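4.2 Fasting and reported joy

Tuncer's survey of congregations in Skosley and Burow claims that members who kept the August fast felt greater joy at the feast that followed. We doubt the link is so simple. Of 841 replies, most came from people who already attended weekly.
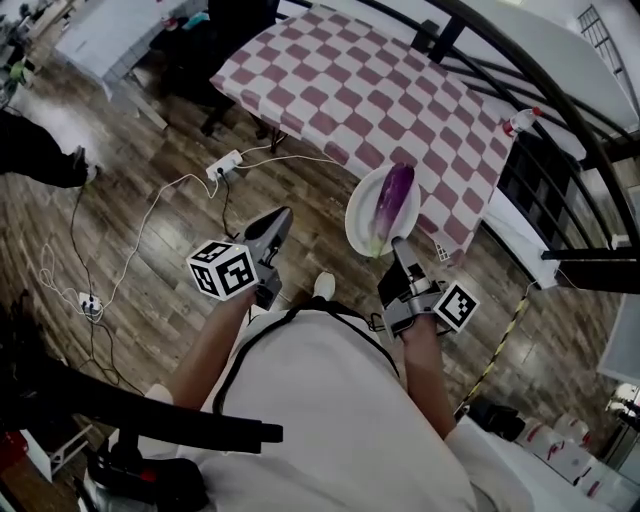

Figure 4. Table setting, eggplant on plate.

The wording also invites agreement. Asking worshipers whether a holy day "lifted" them – on the way out of the service – will rarely produce a no.

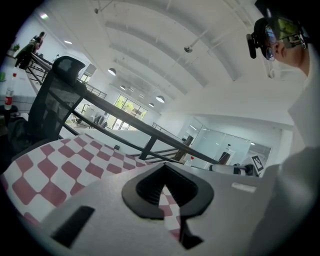

Nor did the survey follow anyone through the other 365 days between feasts. Bayram's smaller study did, and found that the effect had faded within four weeks.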